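How to Clean and Lubricate a Stiff Puzzle Cube

By Gualtiero Gentile
2023-11-15

If your cube turns slowly or makes a scratching noise, in most cases it is only dirty. Dust and small hairs go inside the mechanism and stay there. You can clean it at home in one evening, and you need very few tools.

Before you begin, solve the cube. This is important, as it is much easier to put the pieces back when every color has its place. If you cannot solve it, take a photo of all the sides first.

Turn the top layer by half of a quarter turn, so that it stands at 45 degrees. Put your thumb under one edge piece and lift it gently. On old cubes it can be quite hard – do not use a metal screwdriver, it leaves marks on the plastic. After the first edge is out, the other pieces come out easily with the fingers. 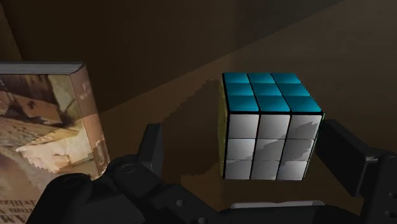

Put the loose pieces in a bowl of warm water with a little dish soap and leave them for 20 minutes. If your cube has paper stickers, do not do this, but wipe each piece with a damp cloth. The core with the screws should also stay out of the water. I clean mine with a dry toothbrush.

Dry everything on a towel until the next morning. Then put one small drop of silicone oil on the core and build the cube again, starting from the bottom layer. The last piece must be an edge. Push it in with the top layer turned, the same way you took the first one out.

Now make turns on all sides for a few minutes to spread the oil. If one side is still tight, take off the center cap and loosen the screw a little. Do not loosen it too much, or the corners will pop out.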